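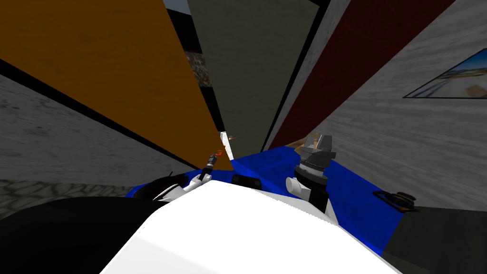

Our supervisor's first remark on the plan was that two arms would take twice as long to tune as one, and that we should get the simulation working before anybody picked up a screwdriver. We followed the second half of that advice and ignored the first.

Project report: Two-arm table robot, Jellside shared workshop
15/10/2019

1. Aim
The aim was to build a small robot with two arms that can pick up a light object from a table with one gripper and pass it to the other. All building was done at the Jellside workshop, where we had a bench and a locker. The software was written at home. The project name is Omomia.

2. Simulation
We modeled the robot and its work area before ordering parts. The model has the white body at the front, a blue tabletop, and an arm on each side with a gripper at the end. A small black block lies on the table between the arms. The room has orange, olive and dark red panels. We chose strong colors so that we could tell the surfaces apart when checking the robot's view.

The viewpoint is the robot's own, looking over its body. From there an upright arm hides part of the table behind it. We had not thought about this when we drew the layout on paper. In the second version of the code the arm that is not in use moves outward before the other one reaches.

3. Parts and cost
The arm joints came from Flosumley as a kit. The motor controller is an Ortner board bought used. The total spent was $1,399, which is over what we had planned. Most of the extra went to a second set of joint motors after we stripped the gears in the first shoulder.

4. Testing
We ran 40 handovers in simulation with the same start position. The block was dropped in seven of them. In most of the drops the receiving gripper closed too early. Adding a short wait fixed part of the problem but made the whole motion slow.

On the real robot only the left arm is finished. It lifts a block of the same size and puts it down again. The right arm is assembled up to the elbow.

5. Problems
The cable to the left gripper is too short when the arm is fully extended. The simulated table is perfectly flat and our bench is not, so heights have to be entered again each time the robot is moved.

6. Remaining work
The right arm should be finished in November. After that we will repeat the handover test on the bench with the same block and the same start position, and record the drops in the same table.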